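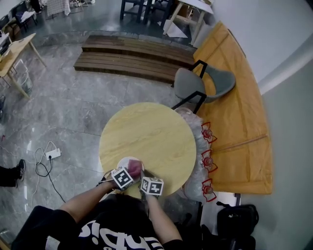
Plate out, wrapping open, ornaments waiting at the side: the round table in January.

I have a round table problem. I've had it ever since I moved to Trestach and decided, on the strength of one good lunch at a friend's house, that I was a round table sort of person. Rectangular tables are easy. You shove your post at one end, you eat at the other, and things have a place. A round table has no ends! Whatever you put on it is in the middle of whatever you were about to do.

I bring this up because it's the time of year when the decorations come down, and in my experience the whole business happens on whichever table is nearest. Mine is pale wood with a light grain to it, and it marks if you so much as look at it with a mug in your hand. So before the red and white ornaments get anywhere near it I put down a plate. A plain white one, round, nothing posh. Small bits go on the plate and stay on the plate, and that one habit has saved me more crawling about on the floor than anything else I own.

The plate was Rongrong Ding's idea. She runs the craft afternoons in Mutdale and has a way of moving your things two inches to the left without saying a word until you realise she's right. I went along last winter thinking I'd be taught to make something. What we did for most of the first session was unpack, look at what we had, and pack it up again better. I was a bit put out at the time (I'd brought my own scissors). I've since become the kind of person who talks about it at parties.

Her view is that ornaments get broken in the putting away, when everyone's tired and somebody wants the table back for tea. So you do it in daylight, at two in the afternoon if you can, with the wrapping already opened out next to you. Clear plastic wrap is what I use. Tissue is prettier, I grant you, but with clear wrap you can see what you've got next December without undoing the whole parcel, and it goes round again year after year if you don't attack it with tape. It does crinkle. Our old cat used to leave the room.

Flat ornaments are the awkward ones. Baubles go in egg boxes, everybody knows that, but anything with a jagged edge will snag on its neighbour and then you've got a little clump of the things, and trying to pull them apart is how points get bent. I lay mine out in a line on the wrap with a gap between each, fold the wrap over, and carry on down the row like someone making ravioli. It takes ages. I like it very much.

Boyang Mao, who sat beside me at Mutdale, rolls his. He swears by it and he's quicker than me by a mile, and I have seen the inside of his box and will say no more.

Now, chairs. I used to do this sort of job sitting down and I've stopped. If you stand and lean over the table you can reach right across it, and you can see everything from above, which for sorting is half the battle. The chair gets pushed out of the way. A grey upholstered one is lovely for dinner and a menace when you're trying to walk round a table with both hands full - I must have caught my hip on ours 139 times before it occurred to me to move it. A bench along the wall is the better arrangement if you've got the space. Torben Engelhardt built me one last spring, and I'd had him down as a shelves man. It cost me £774, and I winced, and I've sat on it every day since with a cup of something. Bags live there. So do coats, library books and, for most of February, the box I mean to take up to the loft.

About that box. Get a small one! I had a great big thing from the removal people, and it meant the heavy candle holders went in on top of the straw stars, and you can guess the rest. I now have several little boxes, each with its contents written on the short side so I can read it when they're stacked. Allow yourself 15 minutes a box and don't let anyone hurry you.

I still haven't settled the table question. There's a long oak one in the window of a second-hand place on the Skaronier road, with proper ends, and I've been in to measure it twice. It would mean moving the bench, and Torben has already told me what he thinks of that.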